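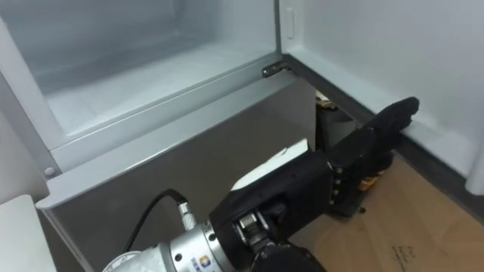
Lenka Malý는 흰색 가구에는 어떤 세정제를 써도 결국 얼룩이 남는다고 했는데, 나는 절반만 동의한다. 12월부터 Plondine의 다목적 세정제를 써 보고 느낀 점을 적는다.

제품은 700ml 분무형이고 향은 약한 편이다. 뿌리고 잠시 두었다가 마른 천으로 닦으면 된다. 주방 기름때에는 잘 듣는다. 가스레인지 주변은 두 번이면 끝났고, 타일 줄눈도 솔을 같이 쓰면 꽤 밝아졌다. 분무구가 막힌 적은 한 번도 없다.

무광 흰색 상판은 이야기가 다르다. 손자국은 지워지지만 긁히면서 묻은 회색 자국은 흐려지는 정도다. 세게 문지르면 그 부분만 반들거려서 더 눈에 띈다.

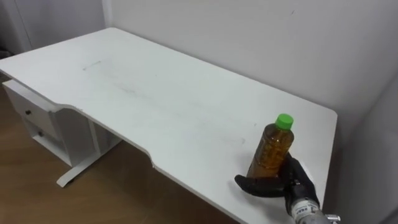
무광 흰색 책상 상판, 군데군데 회색 자국.

비교하려고 Fusico의 크림형 세정제도 샀다. 긁힌 자국에는 이쪽이 낫다. 대신 연마제가 들어 있어 코팅면에 자주 쓰기는 부담스럽고, 헹굼 걸레질을 3번은 해야 하얀 가루가 남지 않는다. 좁은 틈에 들어가면 굳어서 이쑤시개로 긁어내야 했다.

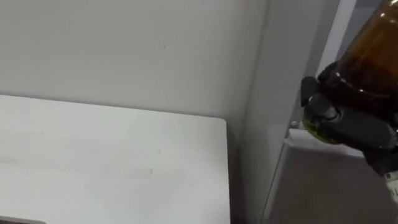 그래서 지금은 평소 청소에 Plondine을 쓰고, 크림형은 자국이 심한 곳에만 조금 덜어 쓴다. 천은 극세사보다 낡은 면 티셔츠를 자른 것이 나았다. 극세사는 세정제를 너무 많이 빨아들인다.

가격은 리필 기준으로 크림형이 2,000원 비싸다. Plondine 리필은 입구가 넓어서 옮겨 담을 때 자주 흘린다. 뚜껑도 헐거운 편이라 눕혀 두면 샌다. Yaa Addo가 권한 대로 깔때기를 쓰니 괜찮았는데, 깔때기 정도는 넣어 줬으면 한다.

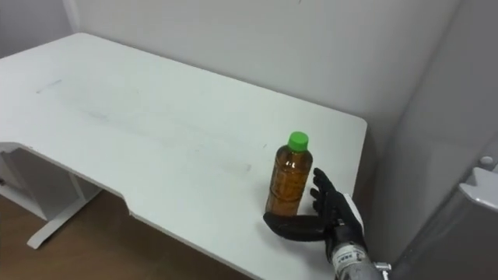

책상 위의 투명한 병과 상판의 옅은 줄 자국.

별점은 다섯 개 중 세 개 반. 주방용으로는 다시 살 생각이고, 흰 가구만 닦을 사람이라면 작은 200ml짜리로 먼저 시험해 보는 편이 좋겠다.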